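Nov 21, 2021

Draughts, dew and the great window promise

Several of you wrote in after the September issue to ask what I made of the leaflet that came through most of our doors. It was the glossy one from Zemurano, offering to replace every window in a house and promising a warmer home, lower bills and "the end of condensation". I have now read it four times, rung the number on the back twice, and I remain to be persuaded.

Start with the condensation, as that is what most of you asked about. Water on the inside of a window comes from the air in the room. We breathe it out, we boil it off the potatoes, we hang it over the radiators on a wet afternoon. It settles on the coldest surface it can find, and in most of our houses that has always been the glass. Put in better glass and the glass will be warmer, I grant them that. But the water is still in the air, and in a sealed-up bedroom it may well go and find the corner behind the wardrobe instead. I asked the young man at Zemurano about this and he told me their windows "breathe". I asked him how. He said he would get somebody to ring me back. I am still waiting.

Then there is the money. The leaflet mentions a saving of 300 pounds a year, with a small star next to it. The star leads to a line at the foot of the back page, in print I needed my reading glasses and the kitchen light for, saying that the saving applies to a detached house with single glazing throughout. I don't know how many of our readers live in one of those. I live in the middle of a terrace and most of my windows were done before I moved in.

I got two prices for the one window in my house that really is past it, the back bedroom. Zemurano wanted 1,096 pounds, falling to 1,010 if I signed that same evening. Culteo came in at 953 and didn't mind when I signed. I dislike evening discounts. If a firm can do the job for the lower price at eight o'clock, it can do it for the lower price the following morning, and I said so. In the end I signed with neither.

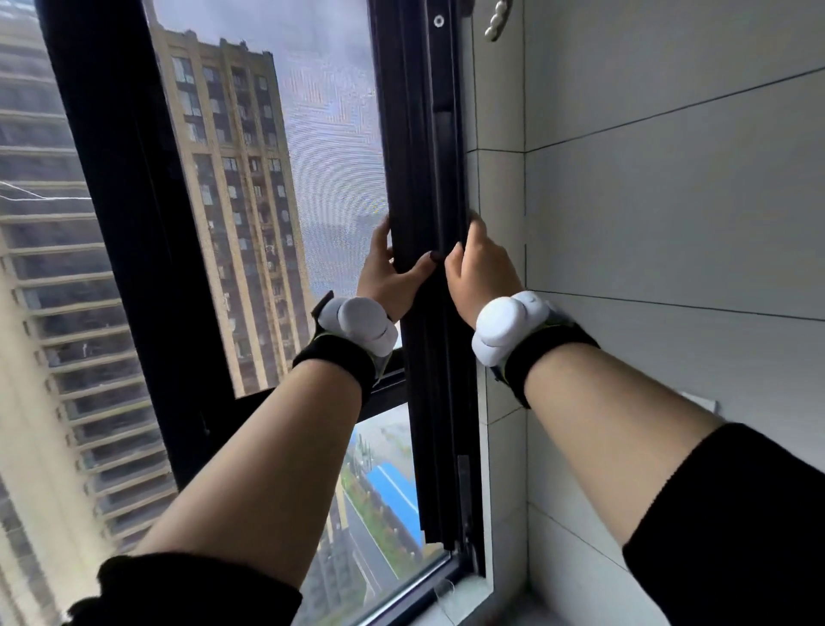

What I did do was speak to Linnea Myklebust, who spent years fitting windows out at Midtbø and now mostly mends them. Her view is that a good half of the windows she is asked to replace need a new seal, a new hinge or an hour's adjusting, and that very few salesmen carry seals. She would say that, of course - mending is how she earns her living. I put it to her and she laughed and said I was welcome to check her work with a candle. So I did. With the old seal the flame leaned over like a drunk. With the new one it stood up straight, on a windy night too. One candle in one bedroom proves very little, but it is more proof than I had from the leaflet.

Jitendra Nigam disagrees with me and has asked me to say so. He had the whole house done two winters ago and says the front room is quieter and he no longer wears a hat indoors. I believe him about the noise. On the heating I would like to see the bills side by side, and he has promised to look them out. He also had the loft insulated that same winter, which he mentioned rather late in our conversation, so I'm not sure how we would tell one from the other.

A few plain suggestions, then, for anyone with that leaflet still on the hall table. Try the candle on a windy evening, keeping the curtains well out of the way. Open and shut every window you have, and look at the rubber all the way round, including the bottom, where it perishes first. Run the kitchen fan for a while after you have finished cooking. Wipe the sills in the morning and see which rooms are worst before you pay anyone to tell you. If you do ask for prices, get them in writing, ask what happens to the plaster, and ask who you ring if the firm has gone under by the time the glass mists up.

And be wary of the Tristska film, the stick-on stuff a few of you have been passing round. I tried a roll on the landing. It went on with bubbles, it made the street look as if it were under water, and I couldn't feel any difference at all. Two readers swear by it. If there is a third, with a thermometer, I should be glad to hear from you before the next issue goes to print.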